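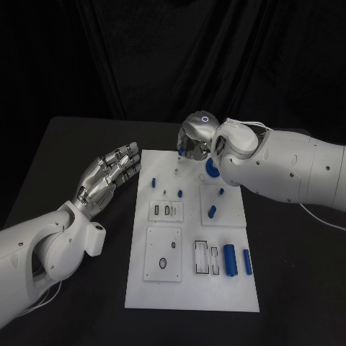
Figure 1. Two-arm station during a pegs-and-plates session, right hand holding a small blue part.

25 November 2020
Yhon Correa
3 min read

Handout 4: Collecting demonstrations for insertion tasks

Last time we covered how a policy is trained from recorded examples. Today is about where the examples come from. Most of your grade on the Traldale project depends on this part, so read it before your lab slot.

Terms
An episode is one attempt at one task, from the start pose to the release. A set is all the episodes recorded for one task with one layout rule. For the project, each group records 75 episodes per task. The shared set we use for comparison has 1000.

Layout
Parts go on the white sheet. The table and curtain are black, which makes the edge of the sheet easy to find in the head view. Blue parts show up well. Clear and grey parts are harder, and you should expect more failed grasps on them — plan your time for that.

Move the parts between episodes. If a peg always starts in the same spot, the policy learns the spot and ignores the peg. Change the plates too, both position and angle. A round opening and a slot need different final motions, so label them as separate tasks.

Recording
Start with both hands clear of the parts. Use one hand for the grasp and keep the other open and off to the side unless the task calls for two. Move at a steady speed. Long pauses in the middle of an episode end up in the data.

Keep failed attempts, but mark them. An episode where the part is dropped and picked up again counts as a recovery and gets its own label.

For next time
Read chapter 16 of the Ranjbar notes. Bring one page on how your group will vary the layout.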